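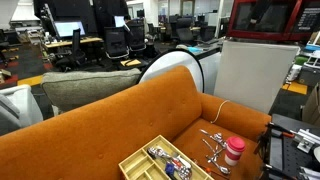

Re: [hengate-users] Nightly sync leaves stale lock files after upgrade to 4

List: hengate-users
Thread: 3 of 10

> After the upgrade to version 4 our nightly sync to the Trunddale mirror
> stops partway through the week. The log says "lock held by another
> process" but ps shows nothing running. Deleting the lock file by hand
> gets it going again until the next time. We have 52 shares, all on one
> Nukavix box, all started from the same cron entry at 3 in the morning.
> Version 3 ran this way for years. Is there a setting I missed in the
> release notes, or do I need to go back?

You did not miss a setting. The change is in how version 4 names its locks, and it is only mentioned in the packaging notes.

In version 3 each share had its own lock, named after the share. Version 4 writes one lock per target host, and the file holds the process ID of whichever job took it first. With 52 shares going to a single mirror, all of your jobs now compete for one file. Most of the time they queue up and finish. The trouble starts when the job holding the lock is killed by something other than Hengate. The cleanup handler catches a normal terminate signal. It cannot catch a hard kill, so the file stays on disk with a dead process ID in it.

Look in the system log for the out-of-memory killer on the nights it fails. Starting all the shares at once uses far more memory than it did before, as version 4 builds the full file list before it sends anything. On our own machine that was the cause every time.

What I would do, in this order:

Set max_jobs to 4 in the main config file. The default is no limit. The run takes longer from start to finish, but the memory use stays flat.

Set lock_scope to share. This brings back the version 3 naming. It is safe as long as no two shares write to the same directory on the target. If any of yours do, leave it at host.

Set lock_check to pid. Hengate will then test whether the recorded process still exists before it refuses to start. This does not work if the lock directory is on a network mount, where the process may belong to a different machine. Move the directory to local disk first.

Remove the old lock file one last time while nothing is running, then start a single share by hand with the verbose flag. The first line of output should name the lock path. If it still shows the host name, the config file you edited is not the one being read. The Nukavix package keeps a second copy under its own prefix and prefers that one.

Going back to version 3 is possible but I would avoid it. The state database is converted on the first run of version 4, and the older release will treat every file as new and send the lot again.

One separate item. If any share name has a non-ASCII character in it (ours has a directory called Milošević), check that the lock file is created at all. Before the February build the name was cut at the first such character, so two shares could end up with the same lock. Renaming the share in the config is enough. The directory itself can keep its name.

If it fails again with these settings, post the last 10 lines of the log and the contents of the lock file, along with the output of the version command.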